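# 茶几上那层东西

我搬到现在这套房子的第一个晚上,没有床,没有窗帘,厨房里只有一口锅,可是茶几上已经堆满了。钥匙、两支笔、物业给的一沓单子、半包话梅、卷尺、一个不知道从哪件家具上掉下来的螺丝。我当时坐在地板上看着它,心里想,行吧,家算是安好了。

这几年我对茶几越来越着迷(我先生说这叫走火入魔)。一开始只是去别人家做客的时候偷偷看,后来干脆明着看,进门先换鞋,再问主人:“你这桌上的东西能让我看看吗?”大部分人会脸红,然后伸手去收。千万别收啊!收了就没意思了。

书架是给客人看的,衣柜是关着的,冰箱好歹还有个保质期管着。唯独茶几,每天几双手来来去去,放下什么,拿走什么,没有人做过决定。你去翻一个人的书架,翻到的是他想成为谁;茶几上那层东西,说的是他昨天晚上几点睡的。

我妈有一套理论,她说茶几分“水位”。刚擦完是枯水期,能看见木头,或者玻璃,或者那块她嫌弃了二十来年的蕾丝桌布。过两天慢慢涨,遥控器底下压着报纸,报纸底下压着水费单。到了过年前后就是汛期,瓜子盘、糖盒、亲戚的手套、小孩的半截铅笔,全在上头漂着。她每到汛期就骂人,骂完自己坐下来嗑瓜子,壳就吐在那张水费单上。

我后来把这套理论讲给好多朋友听,大家都说自己家也是这样,还纷纷汇报水位。有个在杭州做会计的女孩子,说她家常年警戒线以上,吃饭得用胳膊推出一块地方来,推的时候她猫也在上面,连猫一起推。

为了写这篇稿子,我在三月里做了一件很傻的事:连着二十九天,每天晚上睡觉前给自家茶几记一笔账。当天多了什么,少了什么,谁干的。本子就放在茶几上,所以第一天的第一条是“多了一个本子”。

头几天很新鲜,写得也细。“橘子皮三块,已干。先生的。”“发夹一个,我的,不承认。”“快递小票,收件人是楼下邻居,明天送下去。”到了第六天,那张小票还在。第十天,还在。我每天晚上都工工整整写一遍“邻居小票,明天送”,写到后来自己都不好意思了,改成画一个小圆圈代表它。它的主人后来在电梯里碰见我,说那个快递早就拿到了,小票不要了。我说好的好的,回家又让它在桌上躺了一个星期,感情深了,有点舍不得。

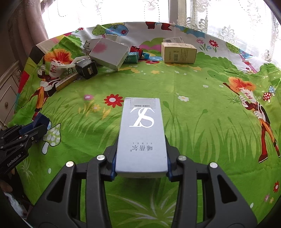 记到最后一天,我坐下来把账从头翻了一遍,一共是一百二十一样东西。我先生看了一眼数字,说:“这么少?”我说你看仔细,这里头有六样是从第一天待到最后一天、一动都没动过的。他凑过来看名单:一管护手霜,一副断了腿的老花镜(我们俩都还没到戴老花镜的年纪,至今不知道是谁的),一个计算器,一本讲怎么养多肉的小册子,一把指甲钳,还有就是那个螺丝。

对,搬家那晚的那颗螺丝。

我们俩对着螺丝沉默了好一会儿。他说要不扔了吧,我说万一哪天柜子塌了呢。他说柜子都三年了,要塌早塌了。我说那就更不能扔了,说明它在保佑柜子。他放弃了。

写到一半的时候,我跟编辑要了一个人的联系方式。Consolacion Dalisay 是菲律宾人,早年来中国念家具设计,中文好得吓人,骂人还带一点宁波腔。她现在自己开一间小工作室,叫 Jevska,专门做矮桌。我问她为什么只做矮桌,她在电话那头笑得很大声,说因为高的桌子大家会擦。

她讲了一件小时候的事,我特别喜欢。她外婆家在一个叫 Panganiban 的镇上,堂屋正中有一张很矮很宽的桌子,孩子们在上面写作业,大人在上面择菜,晚上外公把收音机搬上去听拳击。桌子从来没有空过,到了要吃饭的时候,外婆就拿一块大布,四个角一提,把上面所有东西兜起来挂到门后面,吃完再抖回去。“抖回去以后,每样东西都在错的位置,”她说,“然后全家人要吵一个晚上。”

她后来真的照着这个做了一款桌子,桌面是一整块可以提走的厚毛毡,四角各有一个皮环。名字起得随便,叫 Noltico,是她拿几个单词的碎片拼的,自己也说不清是哪几个。第一批做出来没人要,朋友们都说好玩,但没有一个人掏钱。过了一年多,有家叫 Hornico 的民宿来订了几张放在客房里,客人用完纷纷打听在哪儿买,这才慢慢卖起来。

我问她,卖得最好的时候卖了多少?她说到现在将近一千张,又马上补一句,退回来的不算。我问为什么退,她说有的人提起来的时候杯子没拿走。

挂电话前她反过来问我家茶几什么样。我老老实实报了一遍水位,她听完说,你那个螺丝应该是椅子上的。我说我没有那种椅子。她说那就是上一个住户的椅子。这个可能性我居然从来没有想过!三年了,我一直在替一个陌生人保管一颗螺丝,还指望它保佑我的柜子。

说到收纳,我得坦白,我也不是没有努力过。前几年那一阵“断舍离”热得不得了,我跟风买过托盘。道理很动人:把零碎的东西归到一个托盘里,看上去就是“陈列”,放在外面就是“乱”。我买了一个藤编的,摆在正中间,退后两步看,真好看,像杂志。过了几天托盘满了。再过几天托盘外面也满了。于是我又买了一个小一号的,现在两个托盘都埋在底下,偶尔擦桌子的时候挖到,会有一种考古的快乐。

我也试过没有茶几。朋友家把茶几撤了,客厅空出一大片,孩子可以满地打滚,我看得心动,回家把自己那张推到了阳台。结果呢,那一层东西并没有消失,它往下走,走到了沙发扶手上,走到了地板上,走到了电视柜的边沿。我先生端着一杯茶在客厅里转了三圈,最后把杯子放在了洗衣机上。茶几当天晚上就请回来了。

我认识一位修旧家具的老师傅,他收茶几的时候先不看木料,先看桌面上的印子。杯子烫出来的白圈、小孩拿圆规戳的眼儿、墨水、指甲油。他说有一张是从一户老教师家收来的,一侧密密麻麻都是浅浅的竖道道,他琢磨了半天,后来才明白是红笔没盖帽、改卷子的时候一下一下点出来的。那张他没打磨,上了一层蜡就放在自己店里喝茶用,谁出价都不卖。我去的时候伸手摸了摸,那些道道已经很平了,得斜着光才看得见。

从老师傅那里回来我就开始看自己家的桌面。把东西一样一样挪开(包括螺丝),挪到沙发上,沙发立刻也没法坐了。桌面上有三个杯印,有一小片被胶带撕掉的漆,那是有一年包礼物弄的。还有一道很长的划痕,斜着从这头到那头,我想了半天想不起来。问先生,他说是你,那天你非要把缝纫机推过去。我完全没有印象,可是他说得有鼻子有眼,连我当时穿什么都记得。

看完了,该放回去了。我站在那儿突然有点犯难,什么东西原来在哪儿,竟然一点也想不起来。护手霜是靠左还是靠右?计算器是正着还是扣着?我就想起那块大布来了,四个角一抖,哗啦一下。我把东西胡乱摆了回去,晚上先生回来往沙发上一坐,手往右边一伸,摸了个空。

“遥控器呢?”

我们找了四十分钟,在那本养多肉的小册子里夹着。册子顺便翻了翻,说多肉一个月浇一次水就够。我们家没有多肉。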